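The Long Life of the Kitchen Bench

Kitchens in Gultstead used to last. The houses on the eastern side of town went up in a hurry after the war, and many of them kept their original cupboards until the owners died or moved out. A bench was something you inherited with the house, along with the clothesline and the lemon tree.

The average kitchen in the town is now pulled out well before it wears out. Evelora, the larger of the two joinery firms on McKinnon Street, fitted 298 kitchens last year. Nearly 50 of them replaced kitchens the firm had put in itself.

Few of the old ones had failed. Hinges go, and drawers drop off their runners, but these are cheap to fix. The more common complaint is colour. Owners who chose dark, speckled benchtops when they were the fashion now want pale ones, and owners who chose timber have grown tired of oiling it. Real estate agents push things along. A white kitchen photographs well, they tell sellers, and buyers scroll through the pictures before they read a word about the block or the roof.
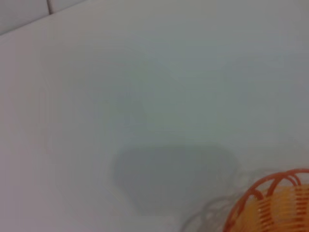
A reader in Alesness, writing in after our January piece on renovation costs, put the case for leaving things alone. She had kept the same bench for 25 years, she wrote, and the only thing wrong with it was that visitors kept asking when she was going to get a new one. The money had gone into insulation and a decent stove. She could not remember a single meal that would have tasted better on stone.

Her sums hold up. A mid-range replacement bench in the district costs more than a good oven, and that is before the plumber comes back to reconnect the sink. Taking out an old benchtop often cracks the splashback tiles behind it, so those go too. Then the new work makes the floor look tired. Joiners know this pattern well and some of them quote for it from the start.

There is a middle road, though it gets little advertising. Most cupboard carcasses from the older houses are sound, and new doors can be hung on them in a day or two. Worn laminate can be covered with a fresh sheet if the board underneath has stayed dry. The smaller McKinnon Street workshop does a steady trade in this sort of job and has a waiting list of 10 weeks.

What comes out mostly goes to the tip. The Gultstead transfer station takes clean timber for chipping, but board with glue in it is buried. A few sets of cupboards end up in sheds, where they hold paint tins and fishing gear for another few decades – the doors a bit crooked, the handles still on.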